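**To:** handheld-ops list
**From:** Iwona Wysocka, Equipment Safety, Wimholm
**Date:** Tuesday, September 16, 2025
**Subject:** Re: Wrist unit dropout during card handling, unit 15

Dear colleagues,

Thank you to Abenezer Weldu for the report quoted below. I am replying to the full list, as the fault concerns every site that uses the Tanix wrist unit, including Pornik.

> On Monday afternoon we lost the position signal from the left wrist unit (number 15) three times during the oversized card task. On the first two occasions the signal came back without any action on our part. On the third it did not, and the operator kept working for several minutes before the warning tone was noticed. The tone is very quiet in that room with the ventilation running.
>
> When we took the unit off, one of the three screws on the mounting disc could be turned by hand. The operator also reported that the strap had been pulling on the knit of the glove. There was no injury. The glove has a small pulled thread at the cuff and I have kept it.
>
> I have tagged the unit and put it in the cabinet. Can someone tell us whether the other units should be withdrawn as well? We have a full schedule for the rest of the week.
>
> Abenezer Weldu

The answer to the last question is as follows. Units other than number 15 may stay in service, provided that the check set out below is completed and signed before each session. Unit 15 must not be used at any site until it has been released in writing by this office.

**What we have found so far**

Mathis Marty examined unit 15 this morning. The loose screw allowed the mounting disc to tilt slightly when the wrist was bent. With the disc tilted, the connector behind it was under strain, and he was able to make the signal drop by pressing on one side of the disc. He could not make it drop with all three screws tight. We therefore regard the loose screw as the likely cause of the dropout. We have not yet established why it was loose.

The service log shows that unit 15 was last opened in August, when its cable was replaced. The log entry does not record a torque setting. We have asked Kalinowski, who carried out the work, for the job sheet. Genowefa Kalinowski has confirmed that it will be sent to us, and she has asked that no site open the housing in the meantime, as this would make it harder to trace the fault.

The recording from the affected session runs to 1054 seconds. The third dropout begins at 699 seconds and lasts to the end. Please treat everything after that point as unusable. The first two dropouts are short, but the position data on either side of them should be reviewed before it is passed on. Bożena Jabłońska will mark the file and will write separately to those who have already downloaded it.

**The glove and strap**

The strap matter should be handled as a separate safety item. A knit glove can catch under the strap buckle, and an operator whose glove has caught may not be able to release the unit quickly. This applies in particular to two-handed tasks, in which the operator's attention is on the object being held and the wrist is turned for long periods. The card task is one of these.

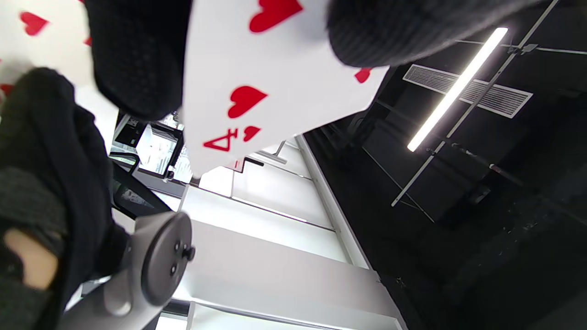 *Card task with knit gloves: four of hearts held in both hands, gray wrist unit and mounting disc at lower left.*

Until further notice, the glove cuff must be folded clear of the buckle before the strap is closed. If the cuff is too long to fold, a shorter glove should be requested from stores. Tape must not be used to hold the cuff in place.

**Check before each session**

1. Try each of the three mounting screws by hand. If any screw turns, tag the unit and do not use it.
2. Bend the wrist fully in both directions and watch the signal indicator for a break.
3. Close and release the strap once with the other hand, gloves on.
4. Sound the warning tone with the ventilation running. The operator must confirm that it can be heard.
5. Sign the sheet (form 101) and leave it with the unit.

A second person should watch the signal display for the whole of any two-handed session. If that person has to leave the room, the session stops. Should a dropout occur, the operator is to put the object down, stop, and report the event to this list on the same day, even if the signal returns without help.

We recognize that these steps will slow the current schedule. Sites that cannot supply a second person should postpone the card task and continue with single-handed work. Pornik has asked whether a remote observer would be acceptable. For the present, it would not.

I will write again once the job sheet has been received and the remaining units have been inspected. Questions about the recording should go to Bożena Jabłońska, and questions about the check or the gloves to me.

Regards,

Iwona Wysocka
Equipment Safety
Wimholm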